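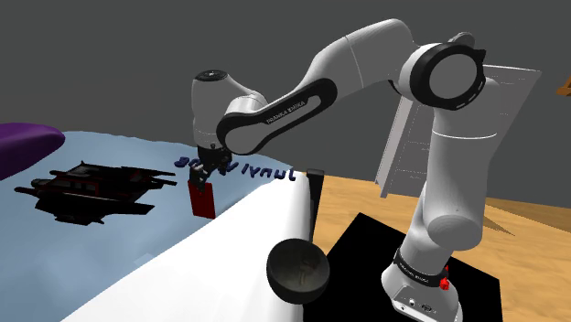
Warum schlafen wir eigentlich?

Jeden Abend dasselbe: Zähne putzen, Schlafanzug an, Licht aus. Und das ausgerechnet dann, wenn das Spiel gerade richtig spannend geworden ist! Vielleicht hast du dich schon einmal gefragt, wozu das gut sein soll. Wer 70 Jahre alt ist, hat schließlich schon mehr als 20 Jahre davon verschlafen. Das klingt nach einer riesigen Verschwendung, nach lauter verpassten Fußballspielen und ungelesenen Büchern. Ist es aber nicht, und warum, das wollen wir uns jetzt in aller Ruhe anschauen.

Fangen wir mit deinem Kopf an. Der hat nämlich nachts eine Menge zu tun. Am Tag hast du vielleicht gelernt, wie man »Fahrrad« schreibt, du hast dich mit deiner besten Freundin gestritten und wieder vertragen, und in der Pause hast du einen Käfer gefunden, der grün geschillert hat. Das alles liegt abends ein bisschen durcheinander in deinem Gehirn herum, so wie die Bausteine auf dem Teppich. Im Schlaf wird aufgeräumt. Wichtiges kommt dorthin, wo du es später wiederfindest, und manches andere darfst du getrost vergessen. Deshalb klappt ein Gedicht, das am Abend noch hakte, am nächsten Morgen oft viel besser.

Auch dein Körper nutzt die Zeit. Wenn du tief schläfst, gibt er besonders viel von einem Stoff ab, der beim Wachsen hilft — er heißt Wachstumshormon. Die Muskeln ruhen sich aus, das Herz schlägt langsamer, und kleine Schrammen am Knie heilen weiter.

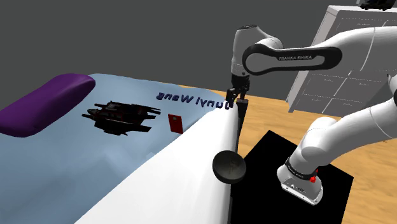

Nun schläft man aber nicht die ganze Nacht gleich fest. Erst kommt das Einschlafen, bei dem manchmal plötzlich ein Bein zuckt (das ist ganz harmlos und geht fast allen Menschen so). Danach wird der Schlaf immer tiefer. Wer dich jetzt wecken will, muss schon ordentlich rufen! Später folgt der Traumschlaf. Da flitzen deine Augen unter den geschlossenen Lidern hin und her, und du erlebst vielleicht, dass du über den Schulhof fliegst oder dass deine Oma plötzlich einen Elefanten hat. Dann geht das Ganze wieder von vorne los, mehrmals in einer Nacht.

Und die Tiere? Die machen es auf ihre eigene Weise. Pferde können im Stehen dösen, legen sich für den Traumschlaf aber hin. Delfine lassen immer nur eine Hälfte ihres Gehirns schlafen, damit sie zum Atmen auftauchen können. Und der Igel verschläft gleich den halben Winter. Wenn du im Januar durch den verschneiten Garten stapfst, liegt vielleicht einer ganz in deiner Nähe unter einem Laubhaufen — also bitte nicht darin herumstochern.

Falls du abends einmal gar nicht einschlafen kannst, probier es mit einem Hörspiel, das du schon kennst, oder denk dir ein Land aus. Meines heißt Predby, und dort darf man in Hängematten zur Schule fahren. Weiter als bis zur ersten Haltestelle bin ich noch nie gekommen. Wie heißt deines?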